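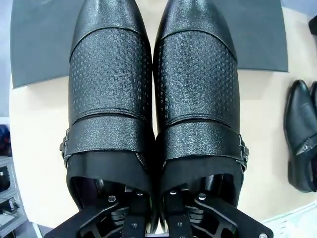

Pranach cedar shoe trees are cut for narrow dress lasts. Each tree has a split toe, a spring tube and a full heel block. The tapered front suits pointed toe caps, including those on black monk-strap shoes with a side buckle and an embossed vamp. Insert with the strap unfastened.

Length: 242 mm closed
Spring travel: 7 mm
Weight per pair: 132 g
Finish: unsealed, sanded

Leave in place for 72 hours after wear in rain. Sold in pairs. Shipped from Toledo.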